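Keep the Seed, Save the Street

My town, Prikotthorpe, spends a good deal each spring on bedding plants that are dead by December. I think we should stop buying them and sow annuals from seed.

The case is mostly money. Last year the strip outside the library took 132 trays of petunias, grown under glass and trucked in. A few dozen packets would have covered the same ground. Dumisani Coetzee, who ran the parks crew before the work was contracted out, sowed that strip by hand for years and saved seed from it each fall. 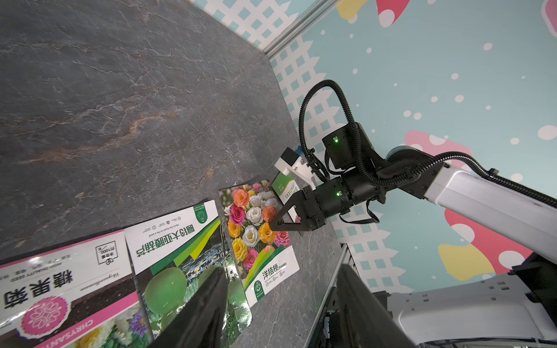 Seed packets, including one of chrysanthemums, on a marble tabletop.

People object that seed is slow and the beds look bare until early summer. They do. I can live with two months of bare soil, and I suspect most of my neighbors can too. Johannes Buthelezi wrote to this paper that visitors expect color at Easter. Visitors come for the river and the market. I have never met one who came for petunias.

The other objection is weeding. Sown beds need it, nearly every week at first, and the current contract allows for three visits a season. That is a fault in the contract, and it comes up for renewal this winter. The council should rewrite it then, starting with the library strip and the beds on Björklund Road.

Last updated: 20 July 2018

Related
Drenine bridge repairs pushed back again
Who pays for street trees?
Letters: the Wota Lane parking plan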